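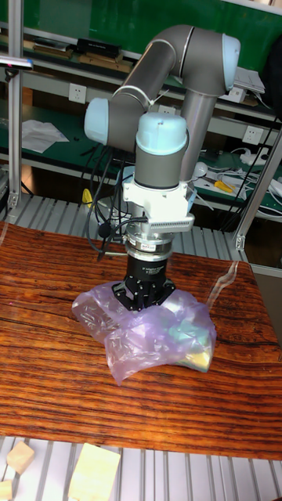

Talked to the automation lead at Podach between two test runs, so excuse the notes. Podach packs spare parts kits for small retailers. For most of July they've been comparing grippers for one job, which is picking up thin plastic bags with stuff in them. Sounds easy. Isn't.

First question, why bags.

"Because that's what comes down the line. Everybody demos with boxes and cans. Our customers send half their returns in bags, tied, untied, stuck to each other. I need to know what happens with the ugly ones."

The test is called Besadstead, after the street the shop used to be on. It's a rig, a wood table top, a few bags, and a list. 3 grippers on the list. One suction unit from Lasta, one soft-finger hand they built themselves, and the black fingered one from Robotiq that was on the arm when I came in. Same arm for all of them, same table, same script.

Suction went first and lasted 2 days.

"It's fine on a flat bag. Put a wrinkle under the cup and it just whistles at you. We tried a softer cup, a smaller cup, more vacuum. You end up pulling the bag into the cup and then you can't let go of it."

The soft hand did better, but slow. Too slow, in her words, and the fingers wear out. She wouldn't give me a cycle time for it. "Ask me when we've recast them."

So, the fingers. What she likes is being able to come down from straight above and pinch the film. What she doesn't like is everything after that.

"You've got hold of a bag. Great. Where's the weight? It's down in one corner, so the thing swings like a sock with a rock in it. Or you pinched the empty end and now you're lifting a long tail. Or you grabbed film and a corner of whatever's inside, and the width reading tells you something in between." 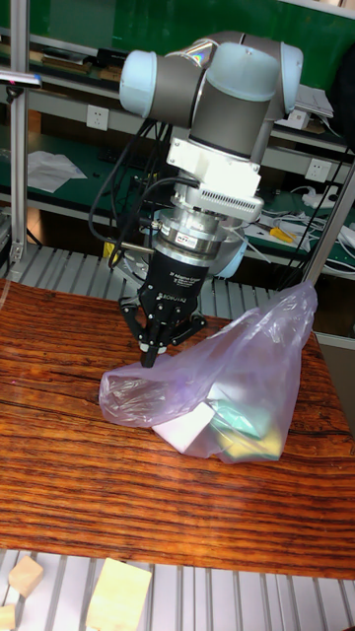 *Robotiq gripper over the test bag, items bunched in the lower right.*

They log finger width and wrist force on every try. 980 tries so far across all three, most of them on the fingers. I asked for a success rate and got a long answer about what counts as success. Short version: lifted, held, put down where it was suposed to go, nothing torn. Holding it for a second and dropping it is a fail. So is tearing the film, even if the stuff gets there.

The camera side is its own fight. Clear film shines, so does the table varnish, and the depth image gets holes right where you want to grab. They moved to a planner called Inthanon that picks from color first and uses depth only for the height. "Big help. Still goes for the label on a shiny fold sometimes, don't know why."

Speed? She runs the last 17 millimeters slow, then closes. Faster than that and the fingertips shove the bag flat before they get any film.

Would she swap the table for something dull?

"Tempted. But the real stations are shiny. If I fix it here I just find it again out there."

What about cables, I asked, there's a fair bit hanging off that wrist. She laughed. "Yeah, cable routing is on the list. It's been on the list." Longer loops snag, shorter ones pull when the wrist turns. They've re-tied it more then once.

Next up is force. Right now the close force is one number for every bag. She wants it to start light and squeeze harder only if the bag slips on the lift, which the wrist sensor should catch. Lasta is also sending a different cup, and it gets the same script as the others.

Then the timer went off and she went back to the rig.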